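Last updated: May 4, 2022
Print | E-mail

Vonik finally has a proper grasp detector! I rewrote the part that picks where to pinch a towel, and it now scores folds by depth and by how the pile runs – so much nicer than my old edge finder, which went for any shadow it liked.

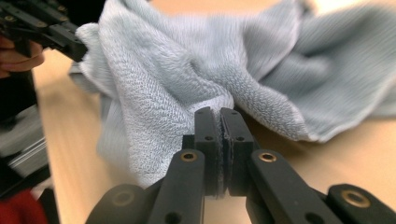

The planner still treats both grippers as one problem, so a small change on the left means solving the lot again. Rasmus Mägi suggested splitting it, and replanning dropped from ten seconds to nearly three (I cheered). Next up is the replay tool, where I want to scrub through jaw width and pose side by side. Hoping to have it merged in June.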